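Getting the Smell and the Mud out of Football Gear

Every August the same advice goes around the team parents' group, and most of it is somebody trying to sell you a bottle. I've washed practice clothes for two boys through middle school and high school, and I've tried nearly all of it. Some of these tips work. A few I wouldn't bother with. 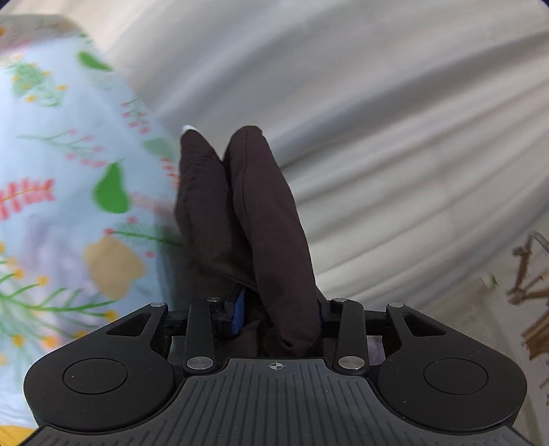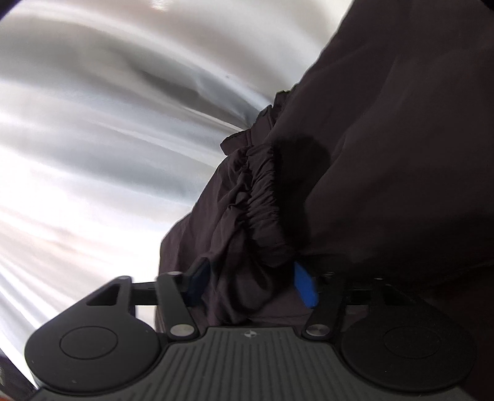
Let mud dry first. People want to attack it wet, and all that does is push it deeper into the knees. Hang the pants over a fence, wait until the mud cracks, then beat it off with an old brush.

Skip the hot water. Grass and blood both set in it. Cold soak, a squirt of plain dish soap on the knees, an hour or two in a bucket.

Vinegar – well, maybe. A cup in the rinse takes the edge off a practice jersey. It did nothing for shoulder pads, whatever Hạnh Lã says, and she swears by it. Don't ever mix it with bleach.

Sports detergent. I bought the Luketix stuff for a whole season and washed one boy's gear in it and the other's in the cheap store powder. I couldn't tell them apart with my eyes shut. The label says it is good for 100 washes. Ours ran out well before that, and I was measuring.

Fabric softener is worse than useless on stretchy pants. It leaves a coating and the sweat smell hangs on to it.

Pads and helmets. Pull out whatever comes out, wipe the rest with mild soap and a damp rag, and stand it all in front of a fan overnight. Check the helmet maker's instructions before you try any cleaner on the shell. Prasert Srisuk puts his son's pads in the freezer. I tried it for 2 weeks and got cold pads that smelled the same by the second quarter.

Cleats: newspaper stuffed in the toes, changed once before bed. Keep them off the heater or the glue lets go. Those Gronda odor balls smell like a taxi and so will your kid.

And empty the bag. Most of the stink people blame on the jersey is a sock from last week's game, down under the mouthguard case.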